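Pristeck Solid Surface Worktops
Product information for kitchens, utility rooms and workshops

Pristeck is a cast solid surface sheet made from mineral filler and acrylic resin. The color and pattern run all the way through the sheet, so a cut edge looks the same as the face and needs no edging strip. Trotel supplies it cut to size, or as full blanks for fitters who prefer to do their own cutting.

Sizes

Worktop blanks are 700 mm deep. Breakfast bar blanks are wider and are made to order in April and again in the fall. The sheet is bonded to a moisture-resistant core and the finished top is 37 mm thick at the front edge. Upstands, window sills and splashbacks are cut from unbonded sheet and are sold by length.

Colors

The range has nine colors. Five of them are speckled and four are plain. The lighter speckled colors are the ones we sell most of, mainly because they hide crumbs and water marks between wipes. Dark plain colors show fine scratches sooner. They can be refinished like any other, but expect to do it more often in a busy kitchen.

Śliwiński White is a fine speckle on a white ground. Lultcombe Gray has a larger chip and a warmer base, and it goes well with painted cabinets. Samples of both are cut from production sheet and show the true thickness of the face layer.
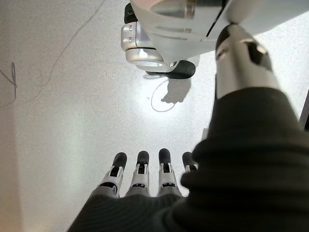 Color can vary slightly from one batch to the next. Order all the pieces for a room together if you can. If you need to add a piece later, quote the batch number printed on the underside of the blank and we will match it as closely as stock allows.

Finish

All tops leave us with a matte finish. A satin finish is available on request and adds a few days to the order. We do not offer full gloss on worktops - it looks good for the first month and then every plate leaves a line.

Heat and stains

Use a trivet under anything straight from the stove or oven. The surface will take short contact with a warm dish, but a hot pan can mark it or open a joint. Tea, coffee and red wine wipe off with dish soap and a damp cloth. For dried-on marks use a cream cleaner and a white pad, working in small circles. Keep paint stripper, drain cleaner and anything containing acetone off the surface.

Joints and sinks

Joints are glued with a color-matched adhesive, then sanded level. Undermounted sinks can be bonded in the workshop or on site. Please send the sink template with your order, as the cutout is made before the top is finished. Drainer grooves are cut to a standard pattern of five, sloped toward the bowl.

Ordering

Śliwiński White in the standard depth is $416 per blank, including the bonded core. Adhesive, cutouts and delivery are priced separately. Cut-to-size orders take around nine working days once the drawing is approved. Check the drawing against the finished walls and not the bare studs.

Samples are free and can be collected from the Lultcombe showroom or mailed.

Prices checked 9 May 2019.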